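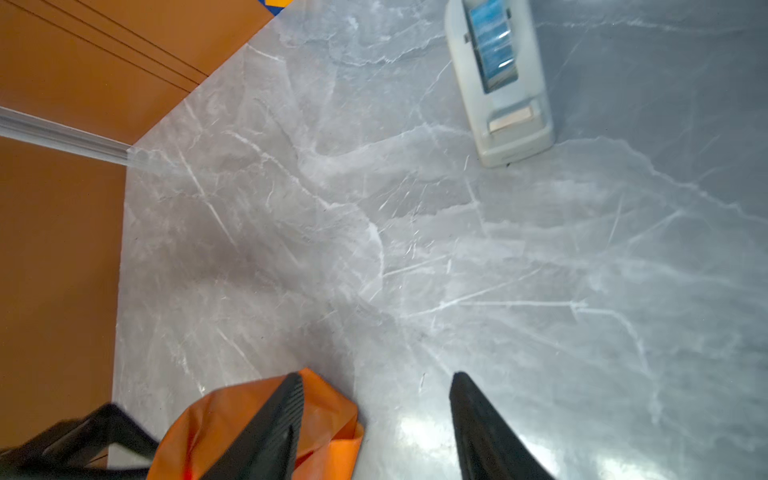 Section 5: Installing the Vastero pull-out pantry

Read this section through before you open the hardware bag. It covers the tall pull-out pantry only. For corner units and the narrow spice pull-out, see the sections that follow.

The pantry is made up of a fixed cabinet, a lower runner, an upper guide, a steel frame and the wire shelves that hang on it. The cabinet must already be assembled as described in Section 4, with the back panel on and the doors off. The finished cabinet stands 83 inches tall without the leveling feet, so check your ceiling height with the feet screwed at least partway out. If a soffit or crown molding runs above the cabinet line, measure to the underside of that.

Tools you will need

Drill with a screwdriver bit
5 mm hex key (supplied)
Level
Tape measure and pencil
Stepladder
Clamps, if the pantry joins another cabinet

Note: The Nonelix soft-close unit is packed separately from the runner. If you ordered the pantry without soft close, skip steps 9 and 10.

Setting the cabinet

1. Stand the cabinet in position and push it back until it touches the wall. This is a job for two people.

2. Turn the front feet until the cabinet is level side to side. Then adjust the back feet through the access holes in the base panel.

3. Check that the cabinet is square by measuring the opening from corner to corner, both ways. The two measurements should match. If they don't, one foot is carrying too little weight. Go around all of the feet again before you try anything else.

4. Fasten the cabinet to the wall through the top rail, into studs. Use both brackets even where the pantry stands between two other cabinets.

CAUTION: The cabinet can tip forward when the frame is pulled out. Do not hang the frame, even for a test fit, until the cabinet is fastened to the wall.

5. If the pantry joins a base cabinet or another tall unit, clamp the front edges flush and screw the sides together. Keep the connecting screws clear of the runner line, which is marked by a row of small pilot holes on the base panel. 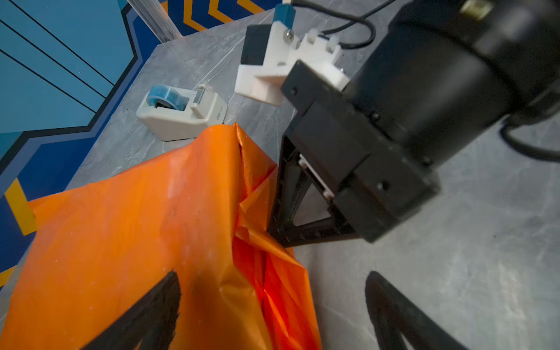
M. Acuña
Technical Writer, Viltevetti

Installing the runner and guide

6. Lay the lower runner on the base panel with the arrow pointing toward the room. Line up the front hole with the first pilot hole and drive one screw, leaving it slightly loose.

7. Line up the back of the runner and drive the rear screw. Pull the runner out to its full length and push it back in. It should travel without scraping. Tighten both screws, then add the rest.

8. Fit the upper guide to the underside of the top panel. The guide has slotted holes, and at this stage the screws should sit in the middle of the slots. You will need the leftover travel later on.

9. Slide the Nonelix unit onto the rear of the runner until it clicks. The gray tab goes up.

10. Push the runner closed by hand. The unit should catch it and draw it in over the last part of its travel. If it slams, the tab is down. Remove the unit, turn it over and try again.

Note: Runners made before January have a separate plastic spacer under the rear screw. Leave the spacer in place if yours has one. Newer runners don't need it, and the spacer is no longer included with the hardware.

Hanging the frame

11. Extend the runner fully. With one person on each side, lower the frame onto the runner so that both hooks drop into their slots.

12. Tip the top of the frame back toward the cabinet until the roller enters the upper guide. You may have to lift the frame slightly — do not force it.

13. Tighten the locking screw at each hook with the hex key.

14. Move the frame in and out slowly. If it rubs on one side near the top, loosen the guide screws, shift the guide away from that side and tighten again.

15. Hang the shelves, starting at the bottom. Each one hooks on at the back first and then snaps down at the front. Pull up on the front edge to make sure that it has caught.

CAUTION: The load limit is 30 pounds per shelf. Put cans, bottles and small appliances on the lower shelves.

Attaching the door

16. Screw the door brackets to the inside of the door using the paper template. Check which way up the door goes, especially if the grain runs vertically or the handle holes are already drilled.

17. Hook the door onto the frame and finger-tighten the bracket screws.

18. Close the pantry and look at the gaps. The side screws move the door left and right, the lower screw raises and lowers it, and the eccentric in the top bracket tilts it. Work on height first, then tilt, then side to side. Small turns are enough.

19. When the gaps match those of the doors next to it, tighten all bracket screws and press on the caps.

Optional light strip

A strip for the inside of the cabinet is sold separately. It comes in one color temperature, 3000 K, which matches the under-cabinet lights in Section 7. The strip clips to the front edge of the left side panel. The driver sits on top of the cabinet, where it must have open air on all sides. Run the cable through the grommet hole and keep it away from the upper guide. A door switch is included with the strip, but not with the driver.

WARNING: Disconnect power before wiring the driver. If there is no outlet above the cabinet line, have one installed by a licensed electrician.

After installation

Open and close the pantry with the shelves empty, and again once they are loaded. Door gaps often change a little under weight. Wait until the pantry has been in use for a few weeks before making a final adjustment, and check the wall brackets at the same time.

Wipe the runner with a dry cloth when crumbs or flour collect in it. Do not oil it. The runner is greased at the factory, and added oil will hold dust. Shelves may be washed by hand with mild dish soap.

Spare shelf clips, caps and rollers can be ordered by part number. The list is at the back of this guide.

Section 5, revised 3/15/18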